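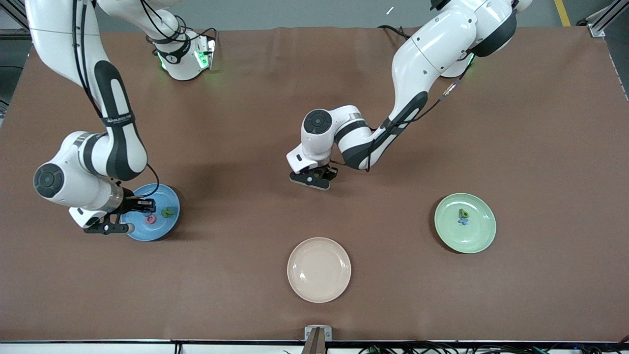
Vol. 54, No. 3

Can a plate color make you waste less food? Sovness is about to pay to find out

The Sovness school board voted Monday to put colored plates in all of its lunchrooms, on the strength of a sales pitch that says children throw away less food when the plate is the right shade. The plates come from Clarer, a tableware company in Standitz. The board will pay for them out of the same budget line that covers kitchen repairs.

Under the plan, main dishes go on blue, vegetables on pale green and fruit or bread on peach. Clarer calls this a "calm color meal system." The idea, as its sales packet puts it, is that a child who sees food against a "supportive background" will eat at a steadier pace, take a fair portion and leave less behind.

That may be so. The packet doesn't do much to show it.

The main evidence is a trial in two lunchrooms, both in Standitz, where the company says plate waste fell by nearly half. The trial ran for six weeks. What the packet leaves out, and what the company confirmed when asked, is that both kitchens also changed their menus during that time. One dropped a baked fish dish that students had complained about for years. The other moved lunch to after recess, a change many school cooks will tell you cuts waste all on its own, whatever the food is served on.

So did the plates do it, or did the fish? Clarer says it is "confident the color system played a leading role." It did not say how it could tell one cause from the other. There was no lunchroom that got the new menu and kept its old plates, and none that got the new plates and kept the fish.

There is also the matter of how the waste was measured. Staff in the trial kitchens were asked to look at each bin at the end of lunch and mark it as low, medium or high. The bins were not put on a scale. The people doing the marking knew which plates were in use, and knew the company was hoping for good news. A person can be perfectly fair-minded and still see a medium bin as a low one under those conditions.

Asked for the mark sheets, the company sent a chart. Asked again, it sent a nicer chart.

Nghĩa Hà has run the kitchen at Ngô, the noodle shop across from the Sovness bus station, for long enough to have bought a lot of plates from a lot of people. Hà went to the board meeting to speak against the purchase and was given three minutes.

"I switched from white to dark blue once, and people took more pictures," Hà told the board. "They didn't eat more. They didn't eat less. When I made the bowls smaller, then I saw a difference in the garbage. It was the size. It's always the size, or it's the cooking."

That is one cook with one shop, and it isn't proof of anything either. But Hà wasn't asking the board to spend money.

The belief that plate color changes how we eat has been going around for a long time, and it has a reasonable idea at its center. If pasta in white sauce sits on a white plate, it can be hard to judge how much is there, and a person serving themselves might take more than they meant to. Put the same pasta on a plate that stands out against it and the portion is easier to see. Most people would accept that without much of a fight.

The trouble starts when that modest thought gets stretched. School lunches in Sovness are dished out by staff with a standard scoop, so students don't choose how much they get. Whatever contrast does for someone at a buffet, it is hard to see how it would help a nine-year-old who has been handed a set amount of green beans. And the Clarer plan puts vegetables on pale green, where a good many vegetables would not stand out at all. When a board member raised this, the company's sales representative said the green was meant to be "harmonious" with the food. A few minutes earlier he had praised the blue plate for its contrast with the chicken.

It seems fair to ask which one it is. If contrast is good, the green plate is a mistake. If matching is good, the blue one is. The packet has a page on each and does not appear to have noticed that they disagree.

Supporters on the board made a simpler case. The old trays are scratched and stained, they said, and need to be replaced with something in any event. Real plates are nicer to eat from. Children who feel they are being served a proper meal might treat it as one. These are decent reasons, and had the board stopped there this would be a short story about new dishes. The motion that passed, though, gives food waste as its main purpose, and the higher price of the Clarer plates was defended on the grounds that savings on food would cover it.

How much higher is a little hard to pin down. Clarer quoted a price by the "place," meaning a full set of colors for one student. The two other bidders quoted by the plate. The board's own summary sheet lists the bids side by side without changing them to the same unit, and members who were asked after the meeting gave different answers about which bid was cheapest. The district office said it would post a corrected sheet. It had not done so by the time this issue closed.

Then there is the washing. Every child who used to carry one tray will now carry several plates, or else carry a tray with several plates on it. The kitchens have the same dish machines and the same staff hours as before. A cook at one of the elementary schools, who asked not to be named, said the first she heard of the plan was when a box of samples showed up by her sink.

"They're pretty," she said. "I'd like to know who's stacking them."

The packet has an answer to that as well. It says kitchens in the trial found the plates "a joy to handle." The comment isn't credited to a person or a kitchen.

None of this means the plates will fail. Waste in Sovness lunchrooms may well drop after they arrive. Waste often drops when something new comes in and the adults in the room start paying attention to the bins. It may drop further if the menu changes that the district has planned for November go ahead, with more choice at the vegetable counter and less of the canned corn. If it does, there will be a strong pull to thank the plates, and Clarer will have a third success to put in its packet.

There is a cheap way to avoid fooling ourselves. Put the new plates in half the schools first and plain white ones in the rest. Serve everyone the same lunch at the same hour. Weigh the garbage, and have it weighed by a person with no stake in the answer. The district already owns the scales. One board member suggested more or less this on Monday night, and was told by the chair that it would be unfair to the schools that had to wait.

Unfair in what way was not made clear. If the plates work, those schools would get them a little later. If they don't, the wait would have saved the district a good deal of money – though not, perhaps, the embarrassment.

The representative from Clarer said the company would "welcome any review the district wishes to carry out" and offered to supply the rating forms. They are the same low, medium and high forms used in Standitz.

The first plates are due in the elementary schools before winter break. The board has not set a date to look at results, and the motion does not say what result would count as a failure. Parents who want to see the bids can ask for them at the district office during business hours. Ask for the price per plate.

Contact the newsroom | Copyright, all rights reserved | Back to top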